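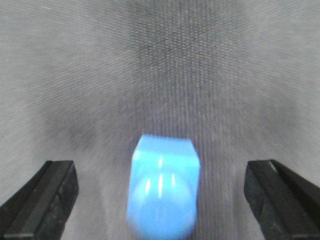 Since May I keep one gray cloth on the table only for small toys. Everything that must be sorted goes on the cloth first, and then it goes to a box. I want to write down how I do it, maybe it is useful for another parent with too many little plastic pieces.

The cloth is a leftover from the curtains, bought at Gurkby, the fabric shop near the bus station. I chose gray for the curtains, not for the toys, but now I think it was lucky. A blue or a red piece is easy to find on gray. On our old tablecloth with flowers I was losing them all the time.

Also the weave helps. On the bare table the small things slide and roll to the floor, and then I am under the chair with a flashlight. On the cloth they mostly stay where I put them — the round ones too, if you don't pull on the corner.

First I do the colors. I know that many people sort by shape and I tried this for one month. My children do not ask "where is the cylinder," they ask "where is the blue one." So now we have color boxes. Blue is always the most full, I don't know why.

The boxes are from Lildale, the low ones with a flat lid. We have six of them. I wanted nine, but the shelf did not agree. Orange and yellow must live together, and there is one box for everything which has no clear color.

Somebody asked me last time about turquoise. In our home turquoise is blue. My older daughter says it is green. We had a long discussion at breakfast and I won only because I am the one who writes the labels.

Washing: warm water, a little dish soap, an old toothbrush for the corners. I do it on Tuesday evening after the children sleep. I dry them on a towel and not on the gray cloth, because the cloth takes two days to dry and smells like a cellar.

Do not put stickers directly on the plastic! I did this with the first set, to mark what is ours and what is from the playgroup. The glue stayed and it collects dust. Cooking oil removed it, but it needed patience and many paper towels.

Now I mark only the bag. The playgroup pieces go in a cotton bag with a green string, and ours go in the boxes. If one piece travels to the wrong place, it is not a tragedy, next week it comes back.

I counted everything one time, in winter, when we were all at home with a cold. It was 238 pieces. My husband made a guess of one hundred and he was very surprised. I did not count again and I will not.

About the cloth itself: wash it before the first use, mine became shorter by the width of my hand. I did not sew the edge, only cut it with the zigzag scissors, and until now it holds well. A few threads come out at one side and I cut them when I see them.

When we finish, I take the four corners, lift, and carry all that is still not sorted to the big basket. It takes me less time than to write this sentence. The basket I will explain another day, it has its own problems.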